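Rechercher sur le blog
Tapez et appuyez sur Entrée

La rhubarbe, un légume qui se fait passer pour un fruit

Par Marlies Fankhauser
Lundi 26 août 2024
Lecture : 2 min

J'ai encore 400 grammes de rhubarbe au congélateur, reste de la récolte de juin. Ma voisine Awuor Minja m'a demandé d'où venait cette plante et je n'ai pas su lui répondre, alors j'ai cherché.

On a d'abord utilisé la racine séchée, comme purgatif, en Chine puis en Europe. Elle se vendait très cher. Les tiges, elles, ne sont entrées en cuisine que bien plus tard, quand le sucre est devenu abordable — sans sucre, peu de gens en reprennent.

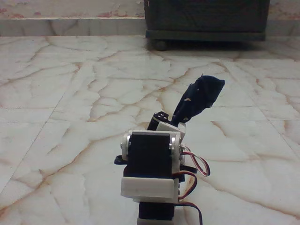
Et dans la casserole ?

Je coupe les tiges en tronçons, je sucre et je laisse dégorger une nuit. Les feuilles vont au compost, elles sont toxiques. Le lendemain, je cuis à feu doux, sans eau. Akinyi Rashidi ajoute du gingembre frais, moi une demi-gousse de vanille. Pour une tarte, j'égoutte bien et je mets de la poudre d'amande sur la pâte.

Je garde le jus à part. Allongé d'eau gazeuse, il tient trois jours au frigo.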